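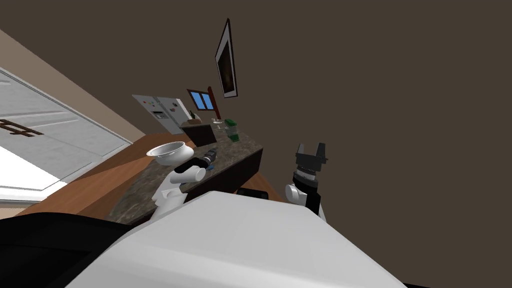
Learning the kitchen words last

10/11/2024

I studied English for many years before I moved to this country, and I could read a newspaper and argue about the rent. But I did not know what to call the thing you drain pasta with. In school we learned "kitchen", "table", "spoon" and then we went on to the environment and the United Nations. So when I came to Horcombe in March and rented a room in a shared house, I was a person with a good vocabulary who could not ask for a lid.

My method since then is a notebook. I write one word on each line, with the sentence in which I heard it. No translation, because when I write the translation my eye goes there first and I remember only that. The notebook has 66 pages and I am now on the last 4, so I think it is a good moment to write down what I have learned from it.

The first surprise was the number of verbs. In my language we have one verb for washing and we are happy with it. In English you rinse, scrub, soak, wipe, wipe down and do the dishes. For a long time I said "I wash the table", and people understood me, but I could see a small pause on their faces. Now I say "wipe down" and the pause is gone. I still do not know why it is down. The table is flat.

The second difficulty was the containers. Bowl, dish, pot, pan, jar, jug, pitcher, tub. I asked at work (I do bookkeeping at Vadum, a small office with a very loud printer) what is the difference between a dish and a bowl, and I got 3 different answers and then a discussion that continued through lunch. My own rule is that a bowl is deep enough for soup. A dish can be almost anything, also the food itself, and this is very unfair to learners.
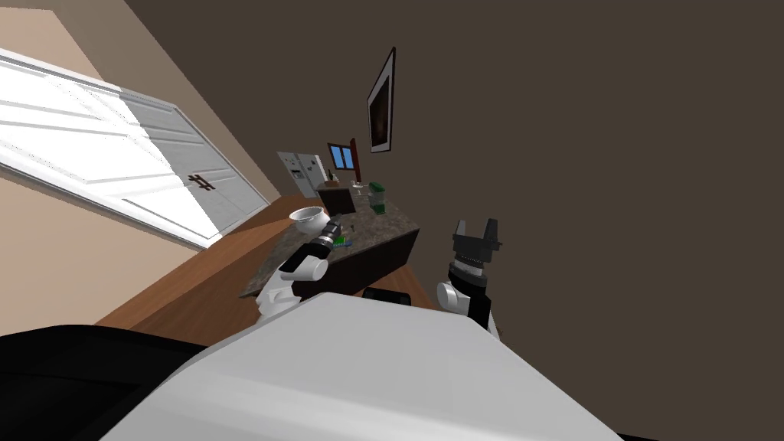 I tried an app too. It was called Duditis and it told me after some weeks that I had reviewed 2,116 cards. I was proud for one evening. Then I went to the hardware store to buy the rubber ring that goes inside a faucet and I had no card for it. It is a washer. A washer! I had thought that a washer is the machine for clothes, and it is this also. I explained with my fingers, the man put one on the counter, and I repeated the word all the way home so it would not fall out.

What helped me most was recipes, the old kind, from a used cookbook with somebody's pencil notes in it. A recipe uses the same words again and again, and you must do the thing at the same time as you read it. I know "fold" and "simmer" with my hands now. I learned "a pinch" by getting it wrong, and the soup was a strong teacher.

There are some words I have stopped fighting with. I cannot hear the difference between "chop" and "chopped" when people speak fast. I say "cupboard" with the p, although I know very well it is silent, because it looks so lonely in the middle there.

For the next notebook I want to try the words for repairing clothes. I have already started with "hem" and "seam", and I have a coat from Georgiev, the secondhand shop near the station, which is missing two buttons.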